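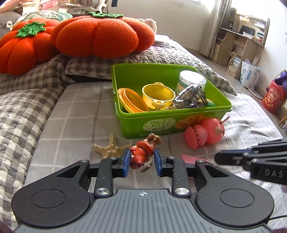

Birsen Uçar wrote in to ask why anyone should believe a robot can learn to tidy toys from a person squeezing a hand-held gripper, when the robot has no wrist like hers and can't feel the thing slip. Fair question. We had the same one, and we're still not fully satisfied with the answer.

## Handheld demonstrations: questions we keep getting

**What did the Trestari study claim?**

That a policy trained only on hand-held gripper demonstrations can pick small household objects out of clutter on a robot arm, with no robot data at all. The training set was 263 demonstrations. The headline comparison was against a policy trained on 157 teleoperated ones, and the hand-held set came out ahead.

**Isn't that just more data winning?**

Quite possibly. The write-up argues that hand-held collection is faster, so comparing unequal amounts is the honest way to do it. We'd accept that if collection time had been logged for both sets. It was logged for one. Until somebody trims the larger set to 157 and trains again, treat the ranking as open.

**Does the gripper in a person's hand match the one on the arm?**

The fingers and pads do. The motion doesn't. People reach in at angles an arm on a fixed base can't get to, and those demonstrations either get filtered out or teach the policy something it can't carry out. Ask how many were dropped. We asked and got "a small fraction."

**Why soft toys and toy food? Why a bed?**

Soft surfaces shift under the object, and a tray on a blanket doesn't sit like a tray on a lab bench. We think this is the better part of the work. Toys also forgive a sloppy grasp, though: rubber gives when you pinch it. Success on a rubber animal says little about a mug.
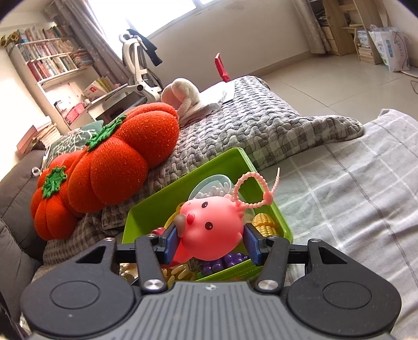

*Lifting a pink rubber pig from the green tray with the hand-held gripper.*

**What counted as a success?**

Object clear of the tray and held for 4 seconds. Nothing about where it was gripped or which way up it ended. A figurine held upside down by the middle scores the same as one you could stand on a shelf. If the goal is tidying, that matters.

**How many test trials were there?**

10 per object. One lucky grasp moves the score by ten points, and several of the reported gaps are smaller than that. No error bars were given.

**Has anyone repeated it?**

Kamath tried in January with their own fingers and a different arm. They saw the policy reach well and close too early. They blame the pads; the Trestari authors blame the camera mount. Neither side has tested its explanation.

**Should I collect my own data this way?**

If you need variety and have no robot to spare, yes, it's cheap to try. Set aside a room and a set of objects the policy never trains on, and fix the success rule before the first trial. Keep the failed grasps too.

**Where do I send corrections?**

Use the comment form under this page. Raw trial logs are more useful to us than summaries.

Last edited Sep 10, 2018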